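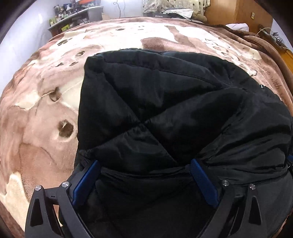
Hobby and Small Lab Robotics Board > Buying and Budgeting

Thread: Planning a laundry-handling setup, need a sanity check on the budget

quiltside
April 6, 2020

Hello all, and thank you in advance for reading, because I know I go on. I'm putting together an equipment plan for our little group at Tarkton. We want to work on soft things: jackets, blankets, quilts, all the stuff that flops. The total I've been given is $2000 and I'd like it to last us the year if I can manage it.

What I have in mind so far is a set of hand-held grippers so several people can record at home on their own beds and sofas, with one small arm bought later on if there's money left over. The puffer garment in my photo is a pretty fair sample of what we'd be asking the gripper to grab. Slick shell, lots of puff, seams running every which way.

My list at the moment:
Hand-held grippers, 4
Spare finger pads, 8 pairs
Storage, cables, memory cards
Whatever is left goes toward the arm

Does that look sensible? I've been going back and forth between the Pallach gripper and the Fukari one, and I'd love to hear from anybody who has lived with either.

tidewater_bots

Welcome! Nice to see somebody asking before the money is spent and not after (I was the other kind, and I have a drawer full of servos to prove it).

My two cents is that four grippers is too many to start. Buy two, let people pass them around for a month, and find out what you hate about them. We bought our whole set in one order in February and then wanted a different finger shape on every single one. The hardware was fine, it was just wrong for thin cloth, and we'd have learned that from the first one out of the box.

On Pallach versus Fukari, I've only used the Pallach. The linkage is easy to take apart and the screws are a normal size, which matters more than you'd think when you're fixing one on the kitchen table at night. I can't say a word for or against the other.

mossycog

I'm going to disagree with tidewater a bit, kindly I hope. If the plan is for people to record at home, then two grippers means two people working and everyone else waiting on a package. Shipping them back and forth eats money too, and it eats patience even faster. I'd keep the four.

Where I would cut is the arm. I know, I know, everybody wants the arm! But what's left out of $2000 after four grippers is not going to buy an arm that can pick up a winter coat with any reach to speak of. A garment bunched up like that one is light for a person, and it's an awkward load for a cheap arm held straight out. Leave the arm out of this year's plan altogether and write it into next year's with a real number beside it.

Also, more pads. Eight pairs sounds like plenty until you've had people pinching zippers with them. Is that blue rubbery kind what you're planning to stock?

quiltside

Yes, blue ones like those, a pad on each finger. I'm fond of how they sit on the nylon, with a fold of the jacket held between the two, but one photo doesn't tell me how they wear. How long do yours go?

mossycog

It depends so much on the fabric that I hate to give you a number. Fleece is gentle. Denim with rivets is murder. I check mine before each session and swap them when they go shiny, and I write the swap down in a notebook so that when something starts slipping I can look back. I'd double your order and not feel bad about it.

lintcatcher

Jumping in as the Fukari person. I've had mine for a good while and it's been a solid tool, a little heavy in the wrist by the end of an afternoon. The pads are glued on, though, and that's my one real complaint. Changing them means scraping, and scraping means swearing. If you're going to be buying pads by the handful, look closely at how they come off before you order anything.

Something I'd add to the list is the fabric itself. You've got a black puffer on a printed fleece blanket there, the one with the big dog face and the paw prints, and that's a nice easy contrast. Put the same jacket on a dark comforter and you've got a much harder job picking out where one thing stops and the next begins. So set a little money aside for thrift store coats and blankets in all sorts of colors. We spent next to nothing on ours and it did us more good than the second camera.

tidewater_bots

Seconding the thrift store idea. I still say two grippers, though. Mossycog, you had a group that already knew what it wanted, and I think that makes a big difference. A brand new group is going to change its mind.

mossycog

Fair enough, we did have a head start. Could we meet in the middle? Order two now, and hold the money for the other two on a line of its own so it doesn't wander off and turn into snacks.

tidewater_bots

I can live with that.

gantry_gail

Has anyone priced the Manole kit? It comes as parts, so you'd be trading money for evenings, but you can print your own fingers -- several shapes of them if you like -- and the pads go on with screws. I built one and it took me longer than I care to admit. I wouldn't hand it to somebody who just wants to open a box and start folding.

quiltside

Oh, this is so helpful, thank you, every one of you. I'm going to rewrite the plan this evening: two Pallach grippers now, two more on a held line, pads doubled, a small thrift budget, no arm. I may sneak in one Manole kit if our members with the printer are willing. Gail, would you mind posting which screws you used for the pads? The parts list I found leaves them out.

gantry_gail

Happy to. They're in a jar in the garage, so give me until tomorrow and I'll measure one.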